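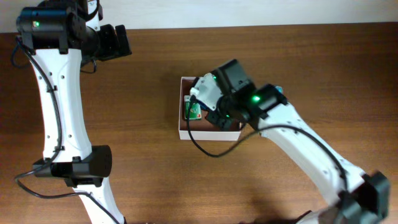 Ticket 434 – Order confirmations not reaching customers
Reading time: 2 minutes
Opened by: Agnese Vaher, Tostevstead shop
Assigned to: Rimantas Venckus
Status: closed

Customers who order through the Praletti store page stopped getting confirmation emails in March. The orders themselves come through fine and payment is taken. Customers with an Okeck mail account get nothing, and the spam folder is empty too. Other mail providers seem normal.

09:40 – Checked the outgoing queue. More than 100 messages waiting, all to Okeck addresses. Each one has the same temporary rejection, "sender policy check failed."

10:15 – Compared the sender record with the current server list. The shop was moved to the Kivi mail relay and the record still lists the old relay only. Okeck enforces the check and the others let it pass.

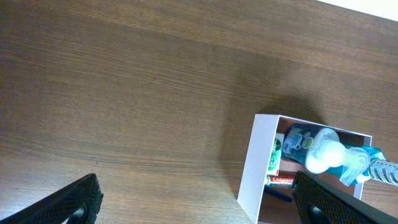

Do customers need to place their orders again?
The orders are complete and should be left alone. Only the email is missing, and it will go out once the queue clears.

10:50 – Added the Kivi relay to the sender record and left the old entry in place for now. Sent 2 test messages to an Okeck account. Both rejected. The old record is cached and can take up to 24 hours to expire.

11:05 – Asked Agnese not to press "Resend" on the order page. It adds a second copy to the queue and does not replace the first.

14:30, next day – Test messages delivered. Released the queue in small batches. Agnese reports two customers got a duplicate from resends made before the ticket was opened. She has written to both.
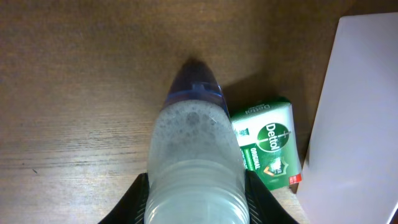

Bottle with blue cap, on the table.

15:10 – Queue empty. Removed the old relay from the sender record and ran the test again, delivered in under a minute.

Follow-up: add the sender record to the checklist for relay moves – it was not on there. Rimantas to update the checklist.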